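### 3.2 Workspace rules and object placement

The enclosures at the Iston and Presell sites were built to the same drawings, but by the time we began this study each had grown its own habits. Operators at Iston reset objects between episodes and left the arms where they had stopped. Operators at Presell drove the arms to a parked pose first and only then reached in. Both practices were defensible under the written procedure of the time, which said only that the operator should "make the cell safe" before entry. We replaced that sentence with a rule that could be checked.

Under the revised procedure, a person may put a hand past the front rail only when both grippers are empty, both arms are still and motion has been disabled at the operator station. A status light on the hardware does not count as confirmation. Elango Pai raised this during drafting, after reviewing logs in which operators had taken a lit indicator on a wrist module to mean that the arm was idle. The indicator shows that the module has power, and we now say so in the training notes.

Object placement is governed by a second set of rules. Items with lids are opened by hand before the episode unless opening is part of the task. Reflective and transparent items are allowed, and we encourage their use, but they must be entered on the placement sheet by name. A clear glass on a pale tabletop is easy for an operator to miss, and most of the contacts we recorded outside the task involved an object of this kind close to an elbow joint and well away from the gripper. The sheet therefore asks for the nearest link to each fragile item as well as its position on the table. 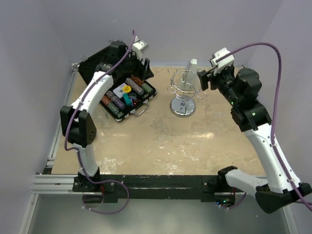

**Figure 4.** Two-arm cell with an open poker chip case, a chrome rack and a clear glass on the table. Both grippers are empty.

Cable routing caused more disagreement than any other item. The earlier guidance fixed the cable at every joint, which kept it tidy but put strain on the connector when the wrist turned fully. Annapurna Kamath and Tariq Gondal proposed leaving a free loop at the wrist and another below the base, with ties on the lower link only. We adopted this for all cells. The operator inspects both loops at the start of a shift and again after 60 episodes, and any tie that has slipped is replaced before work resumes.

We applied the revised rules to 1274 episodes collected by eight operators across the two sites. Each episode was reviewed by someone who had not collected it, using the Salian checklist with our additions. Reviewers marked a breach whenever the placement sheet disagreed with the opening camera view, even if nothing was touched during the episode. Ilham Amrani settled cases where a reviewer and an operator could not agree, and her decisions were added to the checklist as worked entries.

Two limits should be noted. The rules assume a fixed enclosure with side panels and would need rewriting for an open bench. They also say nothing about software faults, which are handled by the separate Pruradar procedure described in Section 5.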